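Floor robot stopped after contact with bench frame

The mobile robot at our Panwood site is back on limited duty following a fault in September 2023. It was carrying an empty tray between the two test benches when it turned early and touched the leg of a bench. No one was hurt and the bench was not damaged.

The log shows the robot lost its position 80 seconds before contact. It should have stopped on its own. It kept driving on wheel data alone, a setting left over from the May software update. Wanden, which maintains the navigation software, has since changed the setting and is checking the other units.

Until that check is finished, the robot runs at reduced speed and only with an operator present. Please leave the cones where they are, even if you need to get under a bench. Ask the shift lead first.
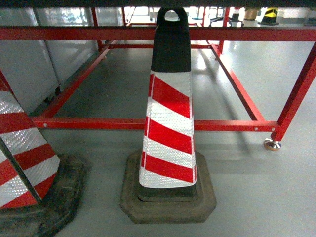 Cones at the red bench frame, Panwood.

Report any unexpected turn or stop on extension 238, and write down the time so we can match it to the log.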